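Clube de Robótica Plamonbridge - galeria de novembro

O clube reúne alunos do secundário às quintas, sob orientação da professora Despina Lazăr. Neste período o projeto chama-se Kolley e trata de apanhar e empilhar objetos com um braço robótico de pinça de dois dedos.

Os tijolos pintados são a primeira tarefa. A segunda são as embalagens, que cedem quando a pinça fecha e obrigam a rever a força.

O grupo tem seis alunos e já registou mais de 810 tentativas - a meta é chegar às 1000 antes das férias. As inscrições para o próximo período fazem-se na sala do clube.

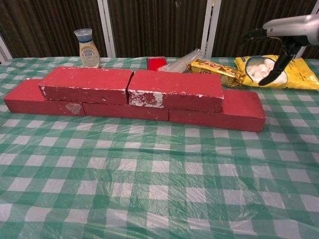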